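Stop Reprinting Minicomics as Big Books

Every few months another small press puts out a hardcover of somebody's old minis and everybody claps. I clap too, usually. Then I get the thing home and it's dead on the page and I can't work out for a week what went wrong.

The one that set me off this time is the Cludden collection. 449 pages, cloth spine, ribbon. Cludden was a photocopied comic, quarter size, stapled by hand, and I have 29 of them in a shoebox that's gone soft at the corners. You read one standing up. You read one on the bus. The jokes are timed to a page turn that takes half a second because the page is the size of a playing card, near enough. Blow that up to coffee table size, four old pages to one new page, and there's no turn left. You see the punchline before you've read the setup. Just sitting there in the bottom right corner.

And it's heavy. I don't mean that as a cute metaphor. My wrists hurt.

I know the case for it. Minis vanish. Print runs were tiny, people threw them out, the copies that are left go for silly money. Ultwood did maybe the best short run of horror minis I ever read and for years the only way to see the second one was to know someone who had it. A book fixes that. Libraries buy books. Reviewers review books. Cartoonists get paid for a book, a little, which is more than they got for the staples. Fine, all true, and I'm not asking anyone to turn down a check.

But look at what gets lost on the way. The paper first. Ultwood's third issue was on this awful gray newsprint-ish stuff that made every black look like soot, and the reprint puts it on coated white stock. So now the soot is ink. The monster in the cellar has outlines! You could see where the brush stopped. I never wanted to know where the brush stopped.

Then the covers, shoved in the back as a "gallery." A cover on a mini is half the comic. It's the first panel. Derese used to run the story straight off the front cover, no title, no credits, you were in the middle of an argument before you'd opened it. In the collected Derese those covers are six to a page behind the interview, and each story now starts on what was the second beat. Reads like someone walked in late. I've seen reviews complain that the openings are abrupt. Well, yes.

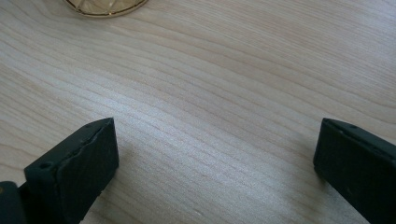 So what should a publisher do with old minis?

Print them again as minis. Same size, same fold, as close to the same paper as the budget will stand, one at a time or in a plain box.

Clemetti did exactly this with their back catalog and I don't know why it isn't the standard everyone else gets measured against. Each comic its own object. The box is plain brown board with a sticker on it. No foreward by a famous fan, no ribbon. They did 700 boxes and as far as I can tell they went fast, and it cost me less than the Cludden brick did. I've read the whole box 3 times. The Cludden I've read once, in pieces, mostly out of duty.

People tell me a box is a pain. Stores can't shelve it, the pieces wander off, a library would have to tag every one. Sure. Ok. Do a cheap paperback for the libraries then, at actual size, one page per page, covers where they belong. A small fat book is a lovely thing and it fits in a coat. What I can't get behind is size as a form of respect. That's really what's going on with these hardcovers, I think. Somebody decided the work deserved to be taken seriously and serious means large.

The cartoonist drew it small. Often drew it at print size, no reduction, with a pen picked for that line at that scale. Enlarge it and the line goes wobbly and a bit sad, like handwriting on a projector. There's a page in Cludden, the kitchen one with the two sisters not talking, where the whole thing hangs on a single eyebrow. At the old size it's a flick. In the book its a caterpillar.

I'm keeping the shoebox. The hardcover's going to whoever wants it, pick up only, I'm not paying postage on that.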